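Lodham Neighbors
Filed under: Home & Table
2024-05-10
By Candela Moya

Learning to Eat Breakfast Again

I stopped eating breakfast when my second kid was born and then I just sort of never started back up. For years it was coffee standing at the counter, coffee in the car, and whatever was in the bottom of my bag by the time I got to work (granola bar crumbs, mostly, and once a packet of oyster crackers from a soup I don't remember buying). I thought I was fine. I was also a monster by ten thirty in the morning, as my family has been kind enough to tell me now that it's over.

So back in December I decided I was going to eat a real breakfast, sitting down, before I left the house. I wrote about it here briefly in the winter and a bunch of you asked how it was going, and I kept putting off the answer because for a while it was going badly.

The first thing I tried was eggs. I love eggs! I do not love eggs at six in the morning, and I especially do not love washing an egg pan at six in the morning, so the pan sat in the sink all day and by the time I got home it was glued. Then I tried smoothies, but our blender sounds like a plane taking off and my husband works late shifts. We had a short talk about the smoothies.

After that came the oatmeal period. I made a huge pot of steel cut oats and portioned it out for the week and was very pleased with myself, and then by the third morning I could not look at it. I know there are people who eat the same oatmeal every day of their lives and are happy. My grandfather was one. He had his with a little butter and salt and no sugar, and he'd scrape the bowl with the side of the spoon in a way that drove my grandmother right out of the kitchen. I thought I'd inherited it but I got his feet instead.

What finally helped was thinking about how my family ate when I was little and we'd go stay with my aunt for the summer. There wasn't a breakfast recipe in that house. There was bread from the day before, toasted on one side, and there was whatever went on it. Grated tomato with oil, or soft cheese, or jam if it was that time of year, and a bit of ham if somebody had been to the store. You put everything out and people came and went. My aunt would sit there for an hour with her one piece of toast and the radio going, and I honestly believe she solved most of the town's problems from that chair.
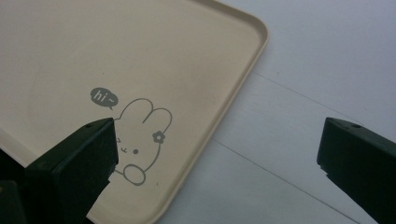 Lina Moussa thinks I have it backwards, and that the food was never the problem. According to her, people skip breakfast because they get up too late for it, and you can put out all the tomato and cheese you like but if you've got 13 minutes before the bus you're going to drink your coffee and run. She told me this at the library book sale while holding a stack of paperbacks up to her chin, and then she added that she has eaten cold rice and a fried egg every day since college and has never once thought about it.

I was a little annoyed, mainly because she was right. I'd been setting my alarm for the exact minute that let me shower, yell about shoes, and leave. There was no breakfast-shaped hole in that morning anywhere. So I moved the alarm up. I'd love to say I sprang out of bed but I lay there for two weeks feeling sorry for myself, and my husband (late shifts, remember) was not thrilled with the new hour either. I ended up moving my phone to the bathroom shelf and using it from there, where it buzzes against the tile and sounds like a bee in a can. It gets me up, I'll give it that.

And then I had time, and I didn't know what to do with it! The first few mornings I wandered around the kitchen wiping things. I unloaded the dishwasher. I caught myself packing lunches for the next day. It took a while before I'd sit in the chair with my toast and leave the rest of it alone.

Now for what I've been eating, since that's what most of you wrote in about.

Toast with grated tomato is still the one I come back to. You cut the tomato in half and grate the cut side on the big holes until you're left holding the skin, then salt it and let it sit while the bread toasts. If the tomatoes are bad, and they have been bad since forever, use a spoonful of canned ones, drained well. Don't tell my aunt. Rub the toast with garlic if you don't have to talk to anyone up close.

Beans on toast is another good one. I mash up leftover white beans with a fork and warm them with a little oil and black pepper. If there's a lemon going hard in the fridge it gets squeezed over. My daughter says it looks like paste, and it does, and she eats it.

Cottage cheese with sliced cucumber and a lot of pepper. I was rude about cottage cheese for most of my adult life and I take it back.

Leftovers, too. This was Lina's influence. I'd always had some idea that dinner food was against the rules before noon, and I couldn't tell you who made that rule. Last week I had half a baked potato with sour cream at six fifteen and it carried me all the way to lunch. Soup is good as well. A small bowl of lentil soup on a cold morning is better than anything that comes in a box, and you only have one spoon and one bowl to wash.

For the mornings when it all falls apart I keep 3 things around: boiled eggs, bananas, and bread in the freezer, already sliced. Slice it before you freeze it. I once went at a frozen loaf with a bread knife while half asleep and I'm not going to tell you how that ended, but I typed with nine fingers for a bit.

The kids were the surprise. I hadn't planned on them joining in. They'd always had cereal in front of a screen while I hunted for my keys, and I figured that would just go on. But if you sit down somewhere with food, children will show up, same as cats. First it was my daughter wanting a corner of my toast, and then she wanted her own, and then my son came in to complain that she was getting something he wasn't. Now most mornings it's all of us, and he has started telling me his dreams, which are very long and have a lot of buses in them. I'm not awake enough to follow them. I nod.

I don't want to make it sound like we've turned into a family in a butter commercial. Some mornings we still do the coffee-and-yelling version. When my mother was in the hospital for her hip we did it every day and lived on drive-through hash browns, and I'm not sorry. Hash browns got us there. But when things calmed down I knew how to get back to it, and I don't think I would have known that a year ago.

One more thing and I'll stop. A few of you asked whether I lost weight or feel more energetic or any of that. I have no idea about the weight. I threw out the scale when we moved. As for energy, I'm less mean at ten thirty, and I've stopped buying the pastry from the machine on our floor at work, the one with the frosting that doesn't melt. I do get sleepy at nine at night now, like a toddler, and I've missed the end of every movie we've put on since New Year's. If anybody knows how the one with the lighthouse turns out, write to me.

Next time I'd like to do jam, so if you've got a low-sugar strawberry recipe that sets, please send it along. Mine came out as syrup – tasty syrup, but syrup.

Comments

Begoña Cifuentes
The drained canned tomatoes are a good trick, but try leaving the grated kind in a strainer overnight in the fridge. Much less soggy. And yes to the garlic, always.

Svend Overgaard
I am 65 and have had rye bread and cheese every morning since I could hold a knife. My wife has a pastry at eleven and calls that breakfast. We have agreed to disagree.

Iker Requena
Could you say more about the beans? Mine go dry when I heat them up. Do you add water or only the oil?

Candela Moya
Iker – a splash of water, or the liquid from the can if you kept it. Low heat. And put the lid on!

Begoña Cifuentes
Also for the jam, grate half an apple into it. My mother did that and hers always set. I'll look for the card with the amounts, it's in a drawer somewhere.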